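The Long Way to a Folded Shirt

My mother ironed on Sunday evenings and folded on the bed, and for years I supposed the bed was there for that. I folded on mine through two apartments and one marriage, always a little stooped, always promising myself a proper table. It took the people at Postbridge to make me think about why the pile never seems to shrink.

Blue seems to be the color of every wash day I have ever known, and so it was in May: blue clothes heaped on one bed, a pillow crumpled on another, and a white front-loader behind the bed with the pillow.

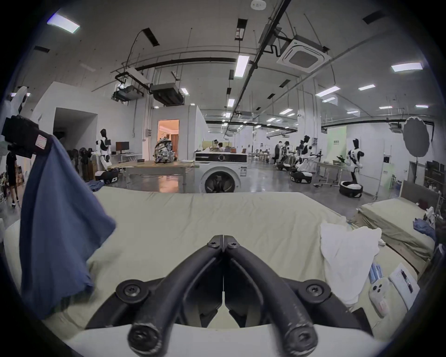 Kianoush Khosravi thinks beds are where laundry goes to be forgotten, and that anything left on one past 4 in the afternoon will be slept beside. I have slept beside a good many towels, so I couldn't argue.

What won me over was a plain cloth, spread out wide before anything gets folded on it. The fabric underneath grips a little, so a sleeve stays where you lay it, and you can smooth from the collar down without chasing the whole shirt around (a small thing, but I have 73 small things to fold most weeks!). Jeans I do first, in half and then in thirds, and set off to the side.

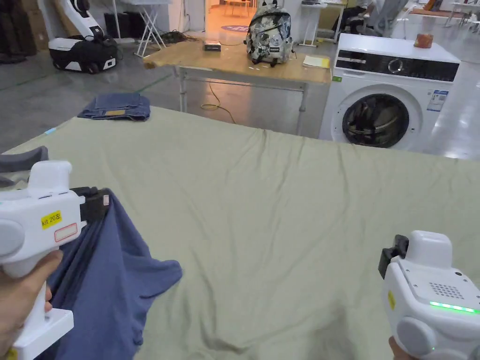
Blue on sage green, with the jeans already folded.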